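Notes for the Sunday talk: Do we need this many mugs?

Slot is 16 minutes. Start on time even if people are still getting coffee. They'll be getting it in mugs, so use that.

OPENING

Ask for hands. Who owns more mugs than there are people in the house? Wait. Who owns more than three each? Leave the hands up a bit longer than is comfortable.

Then say where I stand. I don't believe in the mug drawer, the mug tree, the mug wall or the under-shelf hook. I've bought all of them. The Karnero rack cost me an afternoon and two holes in a tile, and the mugs still ended up by the sink.

PART 1: THE STORAGE CLAIM

The usual advice says you have a storage problem. Look at who gives the advice. Plultard sells racks. Their leaflet promises "a calm cupboard" and shows a shelf with six matching cups on it. Well, yes. Six matching cups would look calm in a bucket.

Slow down here. Last time I rushed it and lost the back rows.

Point to make: a mug is an awkward thing to store. The handle sticks out, so you can't pack them side by side without wasting space. Stack them and the rims chip. Hang them and you bang your knuckles on the one behind. I have yet to see a rack that fixes the handle.

PART 2: ONE MUG ON A CLOTH

Put the picture up. Don't talk for a few seconds.

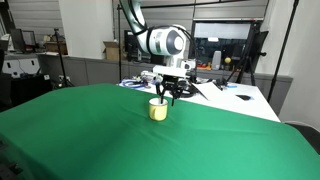 Karen Whitlow

A yellow mug, a green cloth. Nothing special about the mug: straight sides, thin dark rim, one handle. Ask the room whether they'd keep it. Most will say yes, and that's my trouble with the whole "does it make you happy" method. Put any mug on its own cloth and people get fond of it. I've watched friends pull a chipped gas station cup back out of the donation box after holding it for a moment.

So I don't trust the one-at-a-time test. Try the opposite. Put all of them out together, on the table, on a towel so they don't slide. Then pick the ones you'd reach for on a workday morning. Stop when you have enough for one full load of the dishwasher, no refills.

Somebody will ask about guests. Answer: when did you last serve coffee to that many guests at once? If they have a real date, fine, keep the extras in a box.

Somebody else will ask about size. The Gerlach mug I was given holds 600 ml. It's a soup bowl. The coffee is cold by the halfway mark. Bring it along and pass it around if there's time.

PART 3: WHAT I'M NOT SURE OF

Be fair here. I did the towel thing in August and I've let 2 mugs back in. One came from a Treso raffle and I can't defend it. So I won't claim this lasts. Ask me again after the holidays.

I also can't say that fewer mugs means less washing up. People claim it does. In our house we just rinse the same ones more often.

CLOSE

Leave the picture on the screen for questions. Remind them the donation box is by the door, and the Gerlach is going in it.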